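Minby publishes gripper comparison and declines to name a winner

24 December 2022

Minby, the independent test group, has released the results of its household gripper comparison. Grippers from Malora and Schouten were tried in a home kitchen and dining area, on the same Franka Emika arm. Both makers advertise "human-level" handling. Minby found little to support the phrase.
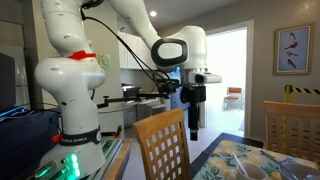 Na-rae Yeom asked whether a score from one kitchen should steer anyone's purchase, and said she would want the same trials run in other homes first. Minby agrees and has said so on the first page of the report.

The comparison took in 260 attempts at picking up everyday tableware. Scores for the 2 grippers ended up 9 points apart, a gap that shrank to almost nothing once mugs were left out. Brochures from both makers show mugs.

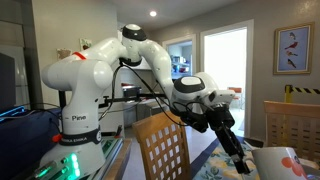 The arm above the dining table, gripper pointing down.

Zirar, which supplied the controller software, had asked that failed starts be dropped from the totals. They were kept. A buyer has to live with failed starts, and a success rate without them is of little use.
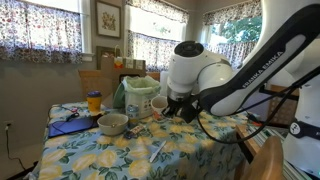
Minby Grippers and Controllers Team

Cluttered tables remain a weak point in published claims. Most of the sales material Minby reviewed shows a single object with plenty of room on every side. The report asks makers to state how many items were on the table, and how often a person stepped in. 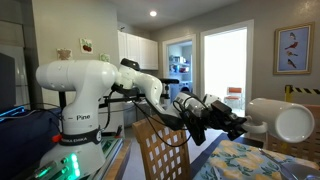 Bulletin No. 7

A mug held by the handle counts as a grasp under the makers' own rules. Minby's rules also require it to be set down upright, and scores for both products dropped when that was applied. The full tables are available on request. A second round is planned for February, with new grippers bought at retail.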